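Moving a whole household's odds and ends into a much smaller apartment - how do you sort it?

Posted by kanaan_porch
July 26, 2025

Hello all, and thank you in advance for reading, I do tend to go on. My husband and I are leaving our house in Merkbridge after 30 years and moving into a two-bedroom apartment. The furniture is decided and so are the books (painful!). What has me beat is the small stuff. The hall closet alone has gloves, flashlights, dog leashes for a dog we no longer have, and enough batteries to run a lighthouse. Every time I start, I end up sitting on the floor with a shoebox of old keys and nothing gets done. We have until January, so there's time, but I'd like to have a method before I open another drawer. How did you folks do it?

4 replies

zirken_lane
Member, 822 posts

Oh, I feel for you, the keys got me too. When we did my mother's place, the thing that saved us was clearing one flat surface and never working on the floor. Your back will thank you, and you can see what you've got. We did one drawer or one shelf at a time and carried it all to the table, even the lint.
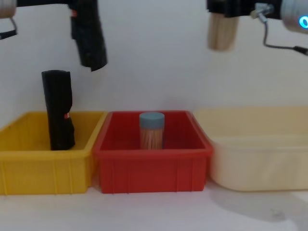 Then we gave ourselves 12 minutes by the kitchen timer. When it rang, whatever was still on the table went back in the drawer for another day, and we had a cup of coffee. It sounds slow, but we got through a four-bedroom house that way and we were still speaking at the end of it. For the keys, try each one in every lock you own, once, and then let them go.

karar77

just throw it out, you wont miss it. we rented a dumpster and were done in a weekend

merkbridge_attic
Member

I wouldn't go the dumpster route myself, though I understand the temptation - I've fished my own good scissors out of the trash more than once. 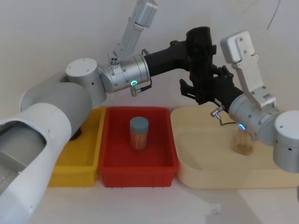 My rule is to decide on the categories before touching a single thing, and to keep them few. Mine were keep, give and toss. I tried a "maybe" the first time around and it swallowed the whole closet, so I'd steer you away from that one. Three containers side by side on a table is all the setup you need, and they should be close enough that you can reach every one without getting up. Once the give pile is full, put it in the car that same evening, or it will creep back into the house.

One more thought, about the dog leashes. Keep one. We kept our old girl's collar and it hangs by the back door in the new place, and I'm glad of it every morning. Good luck with the move, and do come back and tell us how the closet went!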